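Workshop tips: software for a robot at a counter

These are notes from the Foritgate bench, tidied up by Lihua Gu. They cover the control and perception side of handing things over a desk: phones, banknotes, small packets. Most of them cost us an afternoon at some point.

Write the handover as states

Keep a short list of named states: reach, close, hold, offer, release, retreat. Log every change with a time stamp. When a run goes wrong you want to read one line that says "offer to release, timeout", and you won't get that from a pile of nested conditions.

Don't release on position alone

Hand position says where the item is. It says nothing about whether a person has hold of it. Wait for a pull on the wrist as well, and make it last through several control cycles. We keep a buffer of 256 wrist readings and save it with each handover, so a bad release can be replayed at the desk.

Set a timeout for every wait. Ours is 400 milliseconds for finger contact and much longer for a person, who may be counting change.

Dark screens

A phone with its screen off is a poor target for a depth camera. The glass returns holes or nonsense. Fit the outline in the colour image first, then take depth from the desk just outside the edge and add the thickness of the phone.

If there are two phones on the desk, give each a track number when it first appears and keep that number while it is in the hand. Yufang Kang found our planner swapping them whenever the fingers covered one.
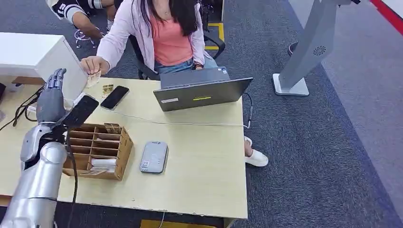

Notes and paper

Treat a folded banknote as a different class from a flat one. We label them separately in Wullen, our annotation tool, and the grasp planner picks a different approach for each. Thirty minutes of extra labelling saved us a lot of dropped paper.

Plan around the person

Put a keep-out volume round each hand you detect and let it grow when the track is lost. Shrink it slowly. A planner that gets its space back too quickly will dart forward.

Cables

Add cables to the collision model as fat tubes, even the thin ones. Check the arm's own cable at the far end of its reach before raising the speed limit.

Before you change anything

Save the config with the log, in the same folder. Replay the last 28 runs in Bastitz against the new build. If the state changes differ in any of them, read those logs before you power the arm.

Known gap: the replay doesn't cover wrist calibration. Do that by hand after every update.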